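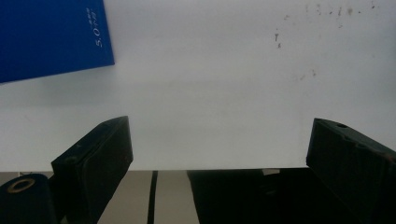
Label and Bottling Assistant (part-time, ongoing)

Furnby is a small contract distillery and bottler. We make gin, vodka and a few fruit liqueurs, and most of what leaves our shed goes out under somebody else's name: restaurants, golf clubs, wedding couples, a couple of regional tourism offices. We are looking for one more person to work on the bottling line and at the label bench.

The job is four mornings a week, 16 hours in total, with a 7 am start. From October to the end of December there is usually more work if you want it. You would report to Fredy Henao, who runs the bottling side.

What you would be doing

Rinsing, filling and capping bottles on a six-head filler. Applying labels, by machine for the long runs and by hand for anything under 42 bottles or any bottle with an odd shape. Checking each batch against its job sheet for spirit, strength, volume, label version and closure colour. Packing cartons, taping them and stacking pallets. Washing down at the end of the shift. Writing up the batch record, in pen, legibly.

Our largest order last year was 2507 bottles for one customer. Most are far smaller, so expect to change over the line two or three times in a morning. If you prefer to set up once and let it run all day, this will probably annoy you.

What we need from you

You must be 18 or over and hold a current Responsible Service of Alcohol certificate, or be willing to get one in your first month (we pay the fee). You need to be able to lift a 15 kg carton repeatedly and stand for most of the shift. Good close-up eyesight, with or without glasses, matters a lot at the label bench. A label that is two millimetres off level is noticeable on a shelf and we take it off and do it again.

Experience in a winery, brewery, cannery or print finishing shop would be useful. It is not required. Leidy Carhuamaca came to us from a bakery and now does all the wax dipping.

A forklift licence is a plus. So is any practice with the Sturnov labeller, which is the machine we use – it has its moods and we will train you on it either way.

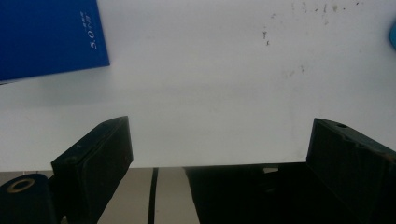 Do I need to know anything about spirits to apply?
Basic interest is enough. You will be shown how to read a hydrometer and what the strength figures on a job sheet mean, and Girish Bajpai, our distiller, runs a short tasting and safety session for every new starter.

Pay and conditions

Pay is by the hour at above the award rate, with super on top, and you will be told the exact figure at the first phone call. The position is permanent part-time, so you accrue annual leave and sick leave. We supply boots, aprons, gloves and hearing protection. Staff can buy our own bottlings at cost, up to a case a month. There is free parking behind the building, but the nearest bus stop is a 20 minute walk and the first bus gets in after our start time, so most people drive or share a lift.

The shed is cold in winter and warm in summer. We have fans and heaters, but it is still a shed.
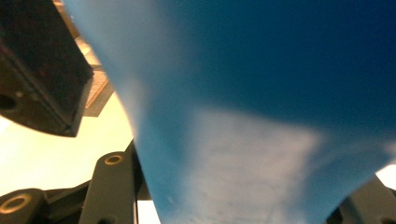 Trial shift

Anyone we shortlist will be asked to come in for a paid trial of three hours. You will label a mixed tray by hand, help with one changeover and fill out a practice batch record. Thabiso Nel will work beside you and answer questions. Please wear closed shoes and tie back long hair – no perfume or aftershave either, as it interferes with the nosing bench next door.

How to apply

Send a short letter and a resumé of no more than two pages to Zeeshan Kakakhel in the office, by email or by post to Furnby, 297 Pichon Road. Quote "bottling assistant" in the subject line. Tell us which mornings you can't work and when you could start. Two referees are enough, and we won't ring them until after the trial shift.

Applications close at 5 pm on the last working day of May. We will reply to everyone who applies, normally within a fortnight. No agencies, please.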